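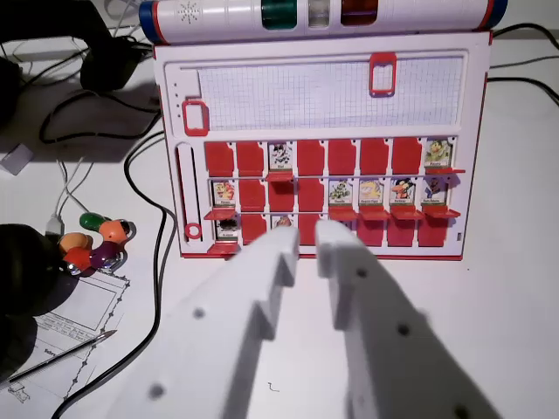

Pollberg Laundry and Linen Workers' Association
Minutes of the open meeting, 30 Jul 2019, 7 pm

Present: members from the wash house, the pressing room, dispatch and the drivers' yard, plus several people from the Ekanayake site who came straight off the late shift. A really cheering turnout!

1. Minutes of the last meeting
Agreed, with one correction. The item on lockers should say the Skindness Road site, which has never had any, and should not have said the main plant.

2. Changing time
Most of the evening went on this and rightly so. At present staff must be in overalls and at their station when the shift starts, and they clock off before they change and wash. The association's view is that this is work and should be paid as work. The petition has now reached 1758 signatures, many of them from people in town whose sheets and towels we wash, and there was a big round of applause when the figure was read out. Thank you to everyone who stood outside the market in the rain with a clipboard.

The company's letter in reply was read aloud. It says changing time is "reflected in the general rate" but gives no detail of how. The meeting felt that if it is reflected in the rate, somebody must have worked it out, and we would love to see the sum.

Agreed: to write back asking for the calculation, and to ask for a face-to-face meeting before the end of September.

3. Heat in the pressing room

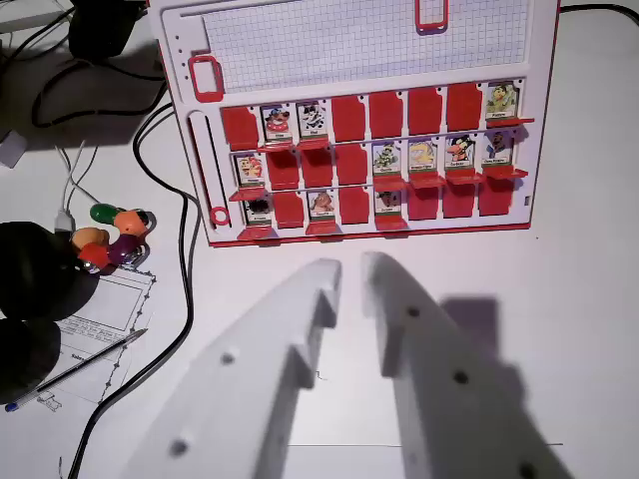
The two extractor fans over the long presses have been reported again, one for noise and one for not running at all. Members have been keeping a heat diary and it is a splendid piece of work, with readings for every shift, where the thermometer was hung, and who had to sit down. It will go to management with the next letter. Someone asked whether the diary could carry on through the autumn. Yes please, as the presses don't care what season it is.

Cold water is now available on the landing, which is progress, but it is a long walk from the far end and the breaks are short. Agreed: to ask for a second water point by the folding tables, and for an extra break on hot days to be written into the rota so that it doesn't depend on who is supervising.

4. Brutus
For newer members, Brutus is the big washer at the Ekanayake site. The door has been sticking and people have been told to give it a good shove. The meeting was firm that no one should be shoving a door on a machine that size. A member has already hurt a wrist and was asked to put it down as an accident at home, which was met with real anger in the room. The accident has since been entered in the book properly, and the sick pay claim has gone in. 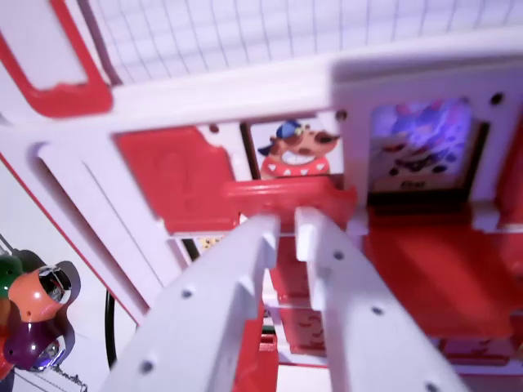 One of the Ekanayake members said the door had been reported in writing well before the injury, that copies had been kept, and that the night shift would back up every word of it. She added that people there used to feel on their own and don't any more, which got another round of applause.

Agreed: to ask for Brutus to be taken out of use until the door is repaired, with no loss of hours for the crew. To print a short card on how to report an injury, in all the languages spoken on the floor.

5. Hardship fund
Stands at nearly £380 after the cake sale. Wonderful baking all round. Agreed that the injured member should be offered help from it while the claim is looked at.

6. Any other business
Bus times to Skindness Road have changed and the early shift can no longer get in by bus. To be raised with the company and the council. Drivers asked for the yard lights to go on the next agenda.

Next meeting: in September, same room, date to go up on the noticeboards. Bring someone who hasn't been before!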